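Search tips and rooms
Search
Birkanside Home Notes
Reading time: 4 minutes

Using a tray for small children's dishes

Small plates and spoons end up all over the kitchen. Keeping them on one tray cuts down on the hunting, and it makes wiping the counter quicker. You lift one thing and clean under it.

Pick a tray with a raised rim, so crumbs and drips stay on it. Push it to the back of the counter against the wall and leave the front clear for chopping and pouring. Rounded corners are easier to wipe out than square ones.

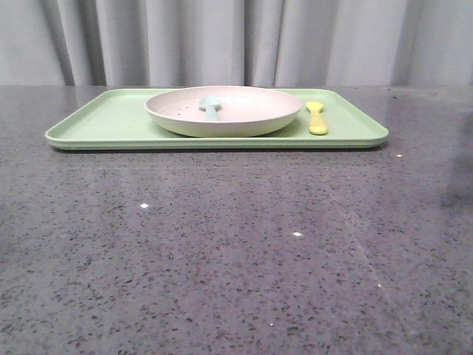
After a meal, shake the crumbs into the trash before the plate goes near the sink. Wash child-size spoons by hand in warm water with a drop of dish soap. If they are silicone and have picked up a soapy taste, soak them in plain hot water with a spoonful of baking soda, then rinse well. Check the bowl of each spoon for bite marks and throw out any that are torn.

Wash the tray itself once a day. Dry the underside too, or it will leave a ring on the counter. On speckled stone, crumbs are hard to see, so run your palm over the surface before you put the tray back.

Skip scouring pads on matte plastic. They leave shiny patches.

Contact | Copyright Birkanside | Back to top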